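Break room drinks fridge: standing up or lying down?
Started by hurkum_dan, January 2023

hurkum_dan
We finally have a glass-door drinks fridge at work and I am way too excited about it! It's the tall black kind with wire shelves, parked by the white counter. I've been stocking it on my lunch break. Cola stands up, and water goes wherever it fits, including on its side up top. Ivone Portela from our Toledo office swears bottles should never lie down.

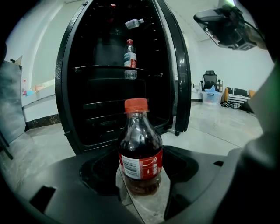 She says the caps weep. I've had bottles on their sides at home for years and never mopped up a drop, and you fit so much more in.

slowfizz
Team upright, sorry. I had one leak through 17 cans' worth of cardboard. Water, sure, lay it down. Soda, no way.

oltthorpe_mel
Disagree! A tight cap is a tight cap. My Hundora is stuffed sideways all summer and it's great. What I'd fix first is the shelf height. Drop one shelf a notch and the big bottles stand up fine.

hurkum_dan
Ooh, I hadn't thought of moving a shelf. Trying that tomorrow. Red labels get the upper shelf, I've decided, they look fantastic through the glass.
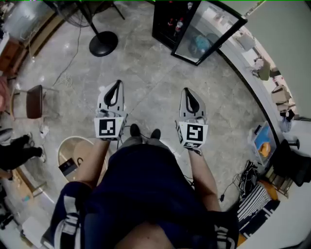 Next question is airflow. There's a pedestal fan right beside the fridge and I love having it there, but does it help the fridge at all or just us?

slowfizz
Just you. Leave a gap behind the fridge and vacuum the back every April.

oltthorpe_mel
I think a fan does help a bit in a warm room, mine cools down faster with one going. But yes, leave the gap. And get a bin for the overflow, you'll have about 50 bottles before you know it!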